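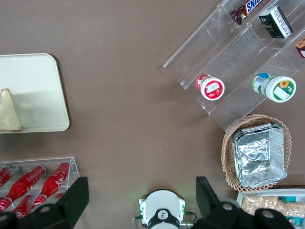
Jobs > Robotics > Product Trials

Shop Assistant for Robot Arm Trial (part time, paid)

Inell is a small company in Tondow. We make Mumum, a kit with one robot arm and a two-finger gripper for snack counters and small food shops. The owner puts the kit behind the counter, and the arm picks goods and puts them on a tray for the customer.

We look for 3 persons who have worked in a shop, kiosk or canteen. Knowledge of robots is not needed. We teach you in the first 2 days.

Your work will be:
- to arrange drinks, candy bars, tubs and packaged snacks the way you would do it in a real shop
- to start the arm, watch it, and press stop if something is wrong
- to write a short note after every order: what was picked, what fell down, what took too long
- to tell us plainly what a shop owner would not like

The trial goes for 7 weeks, starting in January. The pay is 145 euros per day, lunch included. You must be at least 18 years old and be able to stand for longer periods. English or the local language is enough.

Please send one page about your shop experience to the Blöndal office, with the reference number 114. We answer every letter, also when the answer is no.

Posted 2020-08-22
Category: Part-Time & Temporary

© Inell, Tondow | Contact | Back to top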